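Re: [arm-build] Pushing shapes instead of picking them
Nia Mathias
2022-03-31

Mihret Shiferaw wrote:
> I'd drop the gripper for now. Put a plain rod on the end and push the
> shapes around until the software side behaves. What are you using for
> a work surface? And are you still on the Pravon board or did you go
> back to Vevow?

Hi Mihret,

I took your advice and the gripper is back in its box. The arm now has a rod held in a clamp collar, with a lever so I can swap it out without hunting for a hex key. The colour of the rod turned out to matter a bit. The first one I tried was bright aluminium and the overhead camera kept losing the tip in the glare, so I went to dark grey.

The work surface is a wooden board on the perforated table at the shared workshop. I wanted something I could sand or replace when the rod digs in, and it already has once.

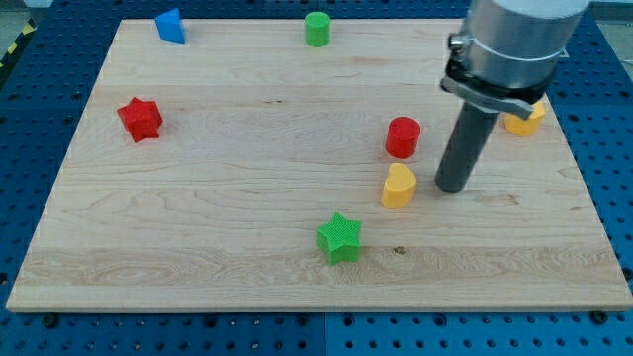 The cylinders are the easiest to push if you stay on the centre line. Go a few millimetres off and they roll around the tip and end up beside it. The stars are better behaved, but they turn when a point catches, and my code still assumes the shape keeps its heading. The hearts tip over if the rod comes in high, so I've lowered the travel height and slowed the approach.

Still on the Pravon board. The Vevow one dropped steps whenever I ran the shoulder and elbow together, and I got tired of chasing it. I've logged 2,915 pushes since October, and 747 of those were before I fixed the table offset, so I don't trust them. That leaves just over 2,000 I can use.

Two things I'd like help with:

1. Has anyone on the list put a soft tip on a rod like this? I have some Habte rubber caps but they seem to grab the plastic and drag it sideways.

2. The Ullau script for camera calibration wants a checkerboard flat on the surface. Mine is taped down and the edges lift. Would printing on adhesive vinyl be good enough?

I'm in the workshop most evenings if you want to come by and try it. Bring your laptop, as the one on the bench is slow.

Nia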